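Ludcombe Community Shed, September talk: sorting the small stuff
Speaker notes (Floor, 20 minutes plus questions)

Opening

Hi everyone, grab a cuppa and find a seat. Thank Wilma Maes for doing the chairs. Ask who's got a drawer at home they can't shut. (Wait for hands. Mine goes up too!)

Why I gave up on drawers

I had a lovely big chest of drawers from my aunt in Trekville and I lost everything in it. Balls, tape, bits of string, the lot. Now it's all in open-fronted bins, and I can see what I've got from across the room – well, mostly.

Show the orange bins. Let people have a look before I start talking again.

Point out the tape, 3M, double-sided. The roll pokes out past the lip and I'm fine with that, it makes it easy to grab. Then the two yellow and black balls sharing a bin. Same sort of thing, same bin, even though one's bigger than the other. 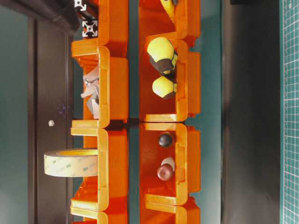 What goes in with what

My rule is one kind of thing per bin, and I break it all the time. Small balls of any colour can live together. Crumpled stuff like the grey-white bit in the middle on the left gets a bin of its own until I've made up my mind about it.

Leave lids for question time or we'll be here till nine.

Labels

Pass round the Canemow label sheets. Write big, use a dark marker, stick them on the lip. Mention that Wilma prefers no labels at all and let her have her say.

Finish

Sign-up sheet for the shelf-building night is by the kettle. Bring your own pencil.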